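The ferry to Vodden was late again, and Þórey Grímsdóttir waited for her brother with the letter in her coat. She had carried it for 30 days and read it 2 times.
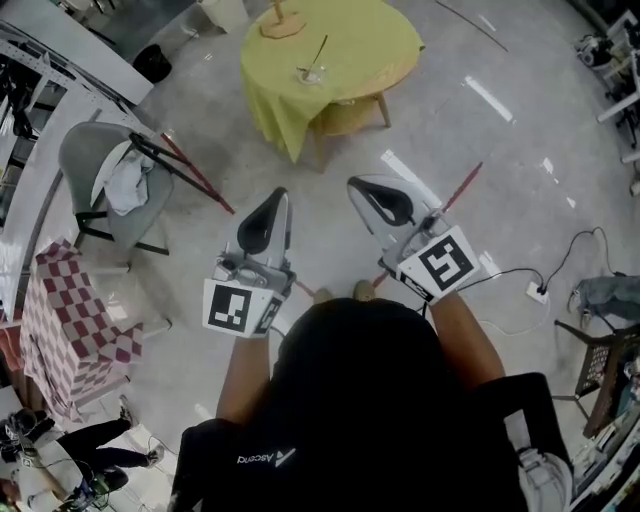 Her brother came at four, hungry and not speaking. She put the letter on the round table, on the yellow-green cloth that hung down on its side, and went to make coffee. When she returned, he was holding it near the window.

"Mother sold the house in Lukáč," he said.

"Yes. In December."

He folded the paper very small and asked if there was bread.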